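Cable slack

Cable slack is the length of a cord or cable left over once it has been connected at both ends. The term is used for power cords, data cables and signal cables in homes, offices, workshops and laboratories. Slack may lie on the floor, rest on a work surface, hang over an edge or be gathered into a coil. A certain amount is needed in most installations. The practice of arranging it is usually treated as part of cable management.

Terminology

In everyday speech, slack covers any visible extra cable. Installers use the word more narrowly. For them, slack is length left on purpose so that a connection can be remade or a device moved, while "excess" is length nobody planned for, usually the result of buying a cord in a standard size. A cord of 11 feet used to cover a distance of three feet has far more excess than slack in this sense. The two are hard to tell apart by looking and are often stored in the same coil.

A service loop is slack that has been gathered and fastened near a connector. A drip loop is a low bend placed in a cord so that water running along it falls off before reaching the outlet. It is common around aquariums and outdoor fixtures. The word "drop" has two meanings: a vertical run of cable from a ceiling or tabletop, and in network wiring, a single outlet point.

Causes

Most cords are sold in fixed lengths, and most pieces of furniture are placed without regard to those lengths. A desk against a wall may need only a short cord, and the same desk in the center of a room may need a long one. Devices are supplied with cords meant to suit both cases.

Slack also builds up through replacement. When a monitor is exchanged for a new one, the old cable may be left where it is, still threaded behind the desk, and a new cable laid over it. Shared work areas collect more of this unused cable than private ones do. A person clearing such an area often can't tell which cords are in use, and leaves all of them in place.

Temporary setups are another cause. Equipment brought out for a short period is connected by the quickest route, which tends to run straight over the front or side of the table. If the equipment stays, the route stays with it.

Common arrangements

Floor slack. Cable lying on carpet or hard flooring is the simplest arrangement and the one most likely to be walked on. On a patterned carpet, thin dark cords can be hard to notice against dark parts of the design. Floor slack in a walkway is normally covered with a rubber or plastic cord cover, a strip with a channel on its underside.

Surface slack. Cable left on top of a desk or table takes up working space and collects dust. It is easy to reach, and for this reason it is preferred where connections are changed many times a day.

Hanging slack. Cable that passes over the edge of a tabletop hangs under its own weight. A heavy hanging length pulls on whatever it is attached to, and light devices such as small monitors or hubs can gradually be drawn toward the edge. A clip or a strap at the point where the cable leaves the surface takes the load off the connector.

Coiled slack. Excess gathered into loops may be set on the surface, placed on the floor or left hanging from the cable itself. Coils held with a strap keep their shape. Coils without one open up when the cable is moved.

Bundled slack. Several cables tied together can be routed as one. Bundling makes the group neater and also makes it harder to remove a single cable.
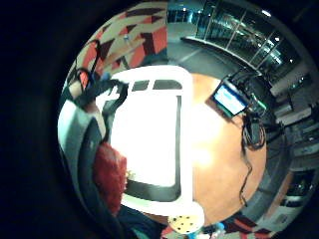
Black cables beside a small monitor pass over the edge of a tabletop, loop into a coil and hang down in a strand.

More than one arrangement is often found on the same table. Cords may be tangled around equipment at the back, gathered partway and left hanging past the edge, with more loops lying nearby.

Methods of control

Ties and straps. Plastic zip ties are cheap and hold firmly, but they must be cut to be removed and can pinch the cable jacket if pulled tight. Hook-and-loop straps can be opened and reused. They are generally recommended for data cables, where pinching may affect performance.

Sleeves and wraps. A sleeve encloses a group of cables in fabric or mesh. Spiral wrap is wound around the group and lets a single cable leave the bundle at any point along it. Both hide slack only if the cables inside are of similar length.

Trays and baskets. A tray fixed under a desktop holds power strips and coiled excess off the floor. Wire baskets have openings through which cords can be dropped at any point. Solid trays look cleaner from below – they also gather dust and hold heat.

Grommets. A grommet is a lined hole in a desktop. It lets cables go down through the surface instead of over the edge. Desks without one can be drilled, though glass and some stone tops can't be altered in this way once made.

Edge clips. Small clips stuck along the back or side of a table hold individual cords in place. The adhesive may fail on oiled or textured finishes.

Reels. A retractable reel takes in unused cord by means of a spring. Reels are common on vacuum cleaners and workshop air lines and less common at desks. Power cords left wound on a reel under heavy load can overheat, and makers of extension reels advise unwinding them fully in that case.

Shorter cords. Replacing a long cord with one of the proper length removes the excess altogether. It is the most direct method and is often left until last, after ties and trays have already been bought.

Coiling

A cable wound repeatedly in the same direction gains a twist with each turn. Over time the twist causes kinks and makes the cable spring back into loops when laid flat. The over-under method avoids this by reversing every second loop, so that the twists cancel out. It is standard among sound and stage crews and can be learned in a few minutes. If one end is passed through the middle of an over-under coil by accident, a row of knots forms when the cable is pulled out.

Winding cable around the hand and elbow is widespread in homes. It is quick but produces tight bends and a strong twist. Small power adapters suffer from a related habit in which the cord is wrapped closely around the adapter body, bending it sharply at the point of exit. Damage at that point may be hidden by the jacket.

The tightest curve a cable can take without harm is called its minimum bend radius. It varies with construction. Thick cables and fiber-optic cables need wider curves than thin, flexible cords.

Safety

The main hazards of loose cable are tripping, pulling equipment off a surface and wear to the cable itself. Chair casters are a frequent source of wear. A caster rolled over the same spot many times can flatten a cord and break the conductors inside. Cords run beneath carpet can't be inspected and may be damaged without any outward sign, and this placement is generally advised against.

Hanging loops within reach of small children or pets should be taken up and fastened. Power cords that carry a high load, such as those of space heaters, shouldn't be tightly coiled while in use.

Labeling

Labels are placed near both ends of a cable so that it can be identified without being traced by hand. Wrap-around labels, flag labels and colored tape are all used. Color alone is of limited help where most of the cables are black, and written labels are then more practical. In larger installations each label carries a number that matches an entry in a wiring list.

The Cerham survey

A survey of shared work tables in the town of Cerham was published in June by Nneka Nwankwo under the title Loose Ends. It covered 200 tables and recorded 600 cables, of which 30 were connected at neither end. Nwankwo divided slack by position, using the terms "resting," "hanging" and "caught," the last meaning cable trapped behind or beneath furniture. Caught slack was the type least often corrected, as moving the table was required to reach it. The survey didn't include private homes.

Products

Under-desk trays and straps are made by many furniture and hardware firms. The Sutberg range includes a desk with a full-width rear channel covered by a hinged flap. The Lai tray is a folded steel shelf that clamps to the desktop without screws, and the Fella is a soft fabric pouch with a slot at each end, hung under the surface to hold a power strip together with its excess cord. The pouch suits light adapters. Heavier ones cause it to sag.

See also

Bend radius
Cord cover
Extension cord
Power strip
Strain relief

Last updated: September 2, 2026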